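Die Salzläufer von Stovness
Fantasyroman von Nelly Arboleda
Gebundene Ausgabe, 416 Seiten, mit Lesebändchen
Verlag Raltimley, aus dem Englischen von Thoa Vi
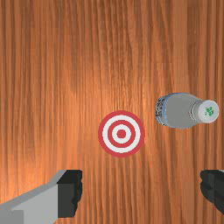
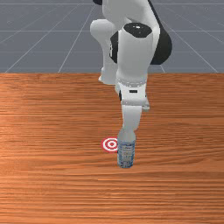
Drei Jahre lang hat Nelly Arboleda an ihrem zweiten Roman geschrieben, und wir freuen uns sehr, dass er nun endlich bei uns im Regal steht! Die Kartenzeichnerin Doãn lebt im Hafen von Stovness, wo das Meer sich vor einem Menschenalter zurückgezogen hat und nur noch Salz geblieben ist. Wer hinaus in die Ebene will, nimmt Wasser mit, so viel er tragen kann – und ein Gefäß, so schlicht wie die durchsichtige Flasche auf dem Holztisch, ist dort draußen mehr wert als ein Schwert. Als ihr Bruder mit 40 Läufern aufbricht und keiner von ihnen heimkehrt, macht sie sich selbst auf den Weg nach Fornwood, in die versunkenen Wälder, von denen ihre Großmutter immer nur im Flüsterton sprach.

Die Erstauflage umfasst 3.000 Exemplare, alle mit farbigem Vorsatz und einer Karte von Sang Nông. Wer schon den ersten Band mochte, darf sich auf ein Wiedersehen mit dem alten Fährmann freuen (er redet noch immer zu viel). Lieferbar ab April, Vorbestellungen nehmen wir gern entgegen.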